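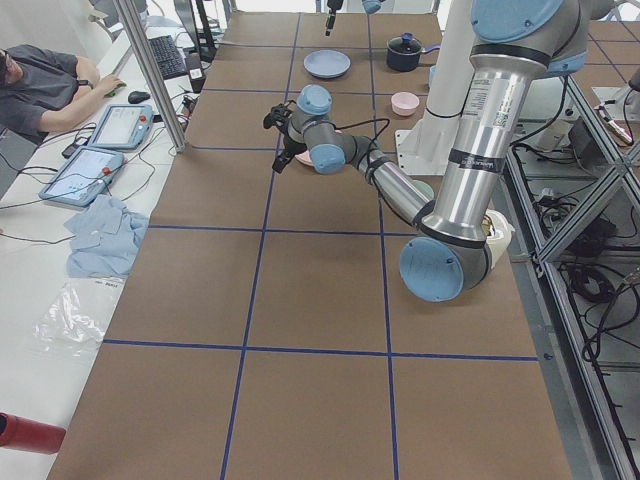 Figure 1. Worktable covered in brown paper, with blue tape.

What Happens to Brown Paper in a Compost Bin?
Project report, Soil and Waste elective
Submitted 2025-11-19

My aunt puts everything in her compost. Egg cartons, paper bags, the cardboard tube from the wrapping paper, all of it. My dad says paper just sits there and turns into a wet mat. I've been hearing this argument since I was maybe eight, so when Ms. Cheema told us to pick a question we could test at school with almost no money, I had mine before she finished the sentence!

What I wanted to know was whether brown paper breaks down faster if you shred it, and whether getting it soaked first makes any difference. I also wanted to know if tape is a problem, which was my partner Washington Siqueira's idea. His family gets a lot of boxes.

What we used

Four lidded bins (the small Skurka ones, they're green and the lids never quite fit), one roll of Irketex brown paper, garden soil from the bed behind the Grostlow building, dry leaves, and kitchen scraps from home. Every bin got 567 grams of dry leaves and the same amount of scraps. That's a weird number, I know. It's what we had when we divided the pile by four, and we didn't feel like raking again.

We cut 100 squares of paper, each as wide as my hand, and put 25 in each bin.

Bin A: squares left whole, dry
Bin B: squares left whole, soaked overnight
Bin C: squares torn into strips, dry
Bin D: squares left whole, dry, with a piece of tape stuck across each one

Each bin got 1000 mL of water at the start. After that we only added water when the top felt dry. We turned them every few days with a hand trowel, and we rinsed the trowel between bins, or we did when we remembered.

What we saw

The first week was boring. Everything smelled like banana. Bin B looked ahead because the paper was already floppy, but if you pulled a square out it was still a whole square. It was just a sad one.

In the third week Bin C took off. The strips got dark and spotty and I had trouble finding them with my fingers, and there were little white threads of fungus running all through the leaves (Washington would not touch this, so all the Bin C notes are in my handwriting). Bin A was slow. The squares had stuck together in clumps, exactly the wet mat my dad talks about, and the ones in the middle of a clump still looked almost new.

By the end, we picked through each bin on a tray and pulled out any square that was still mostly there. Bin A had the most left. Bin B was a bit better, and less different from A than I had guessed. We couldn't do Bin C the same way, so we sieved it and got a small pinch of scraps. In Bin D the paper had gone soft around the tape but every single piece of tape was still there, and the paper right under it had hardly changed at all.

What went wrong

Bin B got moved next to the heater during the fall break and we don't know for how long. Cirilo Chávez, who had the next shelf over, says it was there when he came back. So B may have had a warm spell the others didn't get, and I wouldn't trust that result too far. We also should have weighed the paper before and after, instead of eyeballing "mostly there." Ms. Cheema wrote that on our first draft too, twice.

What I think

Tear it up. That's the main thing I'd tell anybody with a bin at home. Soaking is probably not worth the bucket. Peel the tape off first, or you'll be picking it out of your tomatoes.

I'd like to run it again starting in January with colder bins, and with a torn and soaked bin, which we should have had from the start. My aunt has offered her egg cartons. My dad has read this report and says the clumps in Bin A prove he was right.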